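In Defense of the Short Menu 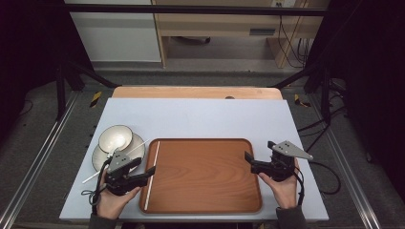
A brown wooden tray, a bowl on a plate, and a pair of white chopsticks.

The noodle place at the bottom of Dimitrov Street in Prasbridge serves five things. It used to serve four. The fifth was added in August, and the regulars argued about it for weeks, which tells you how seriously people take a menu once it is short enough to remember.

Two doors up is Fenamen, which opened the same year and has a menu of 148 items. I have eaten there often enough to be fair to it. The food is fine. The staff are kind and the portions are large. But I have never left Fenamen thinking about what I ate, and I have never once ordered there without a small worry that I had picked the wrong thing.

I think most restaurants would be better if they cut their menus by more than half. I also think most customers would complain for a month and then stop.

The usual argument for a long menu is choice. A family of four comes in, one of them doesn't eat pork, one of them is nine years old, and a long list means they can all stay. That is a real argument and I don't want to wave it away. My own sister picks restaurants this way. But when I look at what large families order at Fenamen, it is mostly the same handful of plates: the fried rice, the dumplings, the chicken with cashews. The other pages are carried along for company.

Somebody pays for those pages. Every dish on a menu is a promise that the kitchen has the ingredients for it tonight. If a dish sells twice a week, its ingredients have to keep for days, or be frozen, or be thrown out. I worked in kitchens for most of my twenties, in Nesham and later here, and the walk-in cooler at the place with the longest menu was a sad thing. There were tubs at the back with tape labels that had been written over two and three times. We were all decent cooks. We simply could not keep up with our own list.

A cook who makes the same broth every day gets good at it. He notices when the bones are smaller than usual and gives the pot another hour. A cook who makes a dish twice a week is reading the recipe card again each time, and it shows.

There is a money side as well, and it doesn't all run in favor of my view. Short menus can be a cover for high prices. I have been to places where a list of six dishes was treated as a mark of good taste and the bill came to match. I dislike that as much as anybody. The noodle place charges less than Fenamen does for a comparable bowl, and I would not be writing this if it charged double. A short list should save the kitchen money, and some of that saving ought to reach the table.

People also say a short menu gets boring. Maybe it does if you eat out every night. I go once a week or so, and I order the same bowl nearly every time. At home I eat the same breakfast every morning and have never thought of it as a hardship. I suspect we ask for variety from restaurants that we don't ask for anywhere else, mostly because we have been handed those big laminated books since we were children and learned to expect them.

The hardest case against me is the neighborhood diner. A diner with a short menu feels wrong. You want to be able to get pancakes at ten at night while the person across from you has meatloaf. I grant the diner its exception. It built its whole kitchen around eggs, bread, potatoes and a flat grill, and a good share of that long menu is the same few ingredients put in a different order.

Most places aren't diners, though. Most places are somebody's idea about food that got padded out, a page at a time, each time a customer asked for something that wasn't there. It is hard to say no to a customer who is standing in front of you. It is much easier to add a line to the menu, and then one more the following spring.

A friend who manages a banquet hall with over 500 seats told me I was being romantic, and that you can't run a big room on five dishes. Then I asked how many entrees were offered at a typical wedding there. Three, and one of them was the vegetable plate.

As for the fifth dish at the noodle place, it is a cold sesame noodle with cucumber. I was against it. I have had it twice now and it is good, and I still hope they don't add a sixth.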